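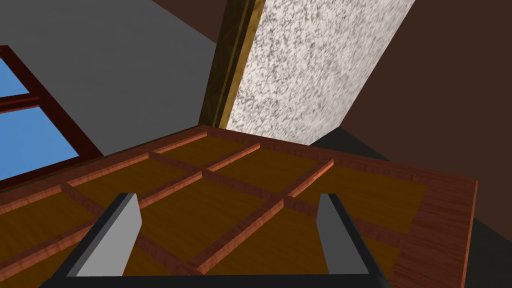
2 min read

Workshop notebook, Kubiak finishing room
September, morning entry

Subject: shellac coats on divided trays

Work continued on the drying schedule for the Lallar order. The previous schedule allowed two hours between coats. Test pieces finished under it showed soft spots in the inside corners, where the brush leaves extra material. The interval has been raised to three hours for all compartment work. Flat panels remain at two.

The shellac in use is the Volalis flake, mixed fresh. Batch 198 was strained twice before use. The remainder of the previous batch has been set aside for test strips and is not to be applied to customer work.

Divider strips are to be sealed before assembly. End grain receives one additional thin coat. Sanding between coats is by hand only, with the grain, and dust is to be removed with a dry cloth before the next coat is applied.

Room humidity was high at 8 a.m. and the Sonero dehumidifier was left running. Readings are on the sheet by the door.

Open item: the wax supplier has not confirmed the replacement tins. Waxing of the first lot is on hold until they arrive.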